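Threads > Shop and Lab > Equipment budgets

Posted in April by Awasthi

1/ We got our equipment number for the year: $3,348. That has to cover grippers, spares, work surfaces and shipping. Posting how I plan to split it in case it helps another small lab.

2/ Hand-held grippers come first. I got quotes from Surkow and Bodach. Surkow is $858 per unit with one set of fingers. Bodach is cheaper up front but sells fingers only as part of a full arm kit, so every worn pad costs you a kit.

3/ Going with two from Surkow. That's $1,716, and it leaves $1,632 for everything else.

4/ Spare fingers get their own line this time. Last year I put them under "misc" and we ran out before summer. I set aside $380 for them. If your people pick things up all day, plan on replacing the pads more than once.

5/ Work surface: plain foam board. $11 a sheet from the building supply place, and we draw the grid on ourselves in pencil. I priced a printed mat and couldn't make the case for it. Foam marks up fast, so buy extra sheets.

6/ Not buying: a second arm. The Hiltaswood site asked for one and I said to wait until next year. An arm needs a mount, cables, floor space and somebody's time to set it up. The price on the quote is the small part.

7/ Things I forgot to budget for before: freight on heavy boxes, sales tax, and a shelf to put the small parts on. Ask for freight in writing. Both vendors left it off the first quote.

8/ Whatever is left stays unspent until fall. Something will break and I would like to have the money when it does. I'll post the real totals once the invoices are in.
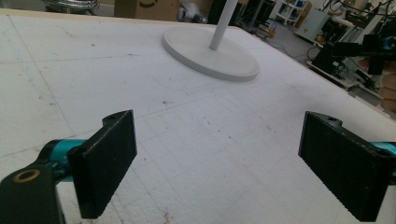
Gripper fingers over the foam board, white stand behind them.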